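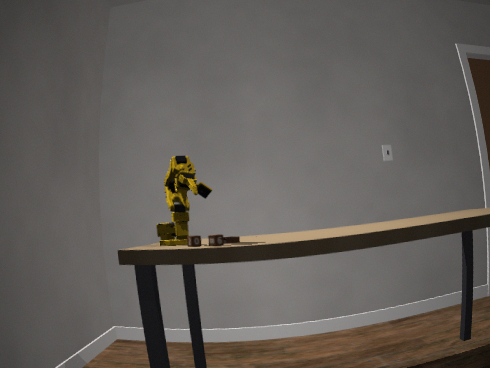

The Gilow Robotics Club open night runs out of the senior campus, which is 15 minutes from the train if you take the footpath and rather longer if you trust the signage. I trusted the signage. By the time I found the computing block the sausage sizzle was down to onions, and a Year 7 kid in a club polo was explaining torque to somebody's nan, who was holding her own.

I'd gone along because our school is thinking of starting a club, and I wanted to see what one looks like once the novelty has worn off. Gilow's has been going long enough to have its own mug cupboard. The club is run by Marlene Marinho, who teaches maths and has the calm of a woman who has heard every possible excuse for a missing semicolon. She put me at the back with a cup of tea and told me to ask the students, not her.

Most of the term's work is in simulation. The seniors have one project, called Irnow for reasons that predate all of them, in which a yellow arm on a long table has to deal with small blocks. It all happens on screen. The room they've modelled is plain grey with timber floorboards and a power point or light switch on the wall (opinions differed, warmly), and considerable care has gone into the skirting boards. I asked whether the skirting boards affected the arm. They do not.

Each student writes a controller, the club runs it overnight, and in the morning there is a spreadsheet. The current one had 831 runs in it, of which 680 were marked as passes. What counts as a pass was the liveliest argument of the evening. One camp holds that a block has to finish upright and in its place. The other camp holds that it should at least still be on the table. Alcides Coutinho, a former student who comes back to help with the maths, belongs to a third camp, which wants the word "pass" abolished. He was given a biscuit.

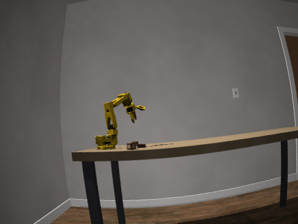
Irnow above the table, gripper open, as shown on the night.

I had a go at the keyboard version, where you drive the joints yourself. I can't recommend it to anyone with pride. Pushing the shoulder forward sends everything past the elbow off in a direction you hadn't budgeted for, and correcting it makes a fresh problem at the wrist. I spent my entire turn in the air above the blocks. The student minding the station said a lot of parents do that, and I haven't decided how to take it.

The juniors are on a different program altogether. They get kits from Magalhães, a hobby shop that gives the club a discount and, I'm told, a fair bit of free advice about glue. Their buggies follow a line of black tape around the corridor. 2 of them met head-on outside the girls' toilets and had to be separated, and there was applause.

Things I wrote down for our lot: start with simulation, as the software cost them nothing and nobody has to solder. Book the room with the good air conditioning in August, before the drama people get it. Make the students keep a log. Gilow's logs go into ordinary exercise books, and the one I was allowed to read contained the line "fixed it, don't know how, do not touch", dated 18/11/2024 and underlined in two colours.

The regional meet is at Brondeck, in the hall with the echo. Gilow is sending a team, and the seniors were still arguing over whose controller goes in when I left. Marlene was stacking chairs and had no view on it that she was prepared to share. I took the footpath back and caught the earlier train.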